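Coffee with the owner of Godora

Last Wednesday I finally sat down with Ylva Lunde, the owner of the small repair shop Godora on our main street. I have passed her window since I moved to this town, and I always wanted to ask how a person comes to live from mending zippers and lamp cords.

She was a bookkeeper before. For five years she kept the accounts of a furniture company called Dorkero, and she told me she liked the numbers but not the silence. When the company moved away, she used her savings to rent the room where Godora is now. The first month she earned 1,045 dollars, and the rent was 80 dollars more than this. She still has the page from that month taped inside a cupboard door.

What I admire is that she did not pretend to know everything. Joar Eklund, who had the shoe repair next door, taught her to sew leather in the evenings, and she did his tax papers in return. Now he is retired, and his old customers come to her.

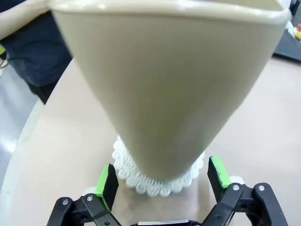
Is it possible to live from such a shop today? Ylva says that she can, but only since she began to write down every hour she works, also the hours when no customer comes in.

I asked about her faith too, because people in town know her from the church kitchen. She became a little shy. She said that she prays in the morning before she opens the door, and that it helps her to be patient with people who want everything finished the same day. I am one of those people, I must admit.

In December she wants to begin an evening class for teenagers, and Kuldeep Tripathi from the school has already promised to bring his group. She needs two more sewing machines before that. If you have one in your attic, the shop is open until six, and she will also take one that does not run.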